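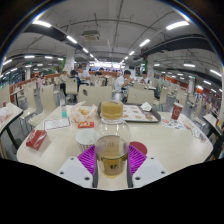 Tips for looking after a hand-held gripper (and the people squeezing it)

Our robotics club has been collecting pick-up-and-put-down runs with hand-held grippers since February, and I've become the person everyone messages when a pad falls off. So I've written down what works for us, in no particular order, for whoever takes over the toolbox next year. Most of it you can do at the kitchen table with things you've already got in a drawer.

Cleaning the pads

Ours are the soft ribbed sort, and muck loves the gaps between the fins. Take them off the fingers first, please! Then it's warm water, one drop of washing-up liquid and an old soft toothbrush, going along the slant of the fins and never across. I once went across them in a hurry and tore one clean through, which cost me an evening of reprinting. Shake them, stand them on a tea towel and leave them overnight. No hairdryers and no radiator, they go a funny shape.

If they've picked up something sugary, soak them for 14 minutes before you start brushing. Why 14? It's how long my kettle-and-toast routine takes and it's always been enough.

Screws

Before every outing I go round the finger plates with the small hex key and give each screw a gentle nip. Gentle! The holes are only in plastic and they strip if you lean on them. When one does strip, a sliver of cocktail stick and a dab of wood glue will hold it for weeks. Keep spares in one of those seven-day pill boxes, sorted by length, with a bit of masking tape on each lid. We used to have a jam jar and it was misery.

Practising on bottles

Bottles with a screw cap are what I give new members to start on. Come in level, close slowly and stop as soon as the sides meet the bottle, because a thin plastic one will buckle if you keep squeezing, and then it never sits the same way again. Hold it low for a full one and a bit higher for a nearly empty one. See-through bottles are harder work for the software than you'd think, so do plenty of them, with different amounts of drink inside, and don't only use the ones you've washed and peeled.

Tighten the cap first. Every time. I've still got a stain on my club hoodie.

Paper cups are the next step up and they're horrid little things, they squash if you so much as look at them. Go for the part just under the rim, where it's stiffest.

Working at a real table

Our target for the Tenness challenge is 200 good runs, and a tidy bench at home will only get you so far. Tables after a meal are much better practice, with wrappers, napkins and lids all over the place. Ask the staff before you start, choose a quiet corner if there is one, and clear up after yourselves properly. Two people is plenty, one on the gripper and one keeping the tally. Wipes and a bin bag live in the front pocket of the kit bag, so if you use the last one, replace it!

Wipe the lens before you begin and again if anybody's been eating chips near it. A glasses cloth is fine, your sleeve isn't. I check a short test clip on the laptop before going any further, after the sad afternoon when we recorded everything through a greasy thumbprint.

Storing it all

The grippers go in the Andorar case with the fingers open, so the pads aren't pressed together for weeks. Put a folded sock between them if the case is going in a car boot. The batteries come out and go in the Tinico tin, with the charged ones facing up and the flat ones facing down.

One last thing for the toolbox: the long hex key belongs to the Wojcik kit and has green tape on the handle. Please put it back when you've finished.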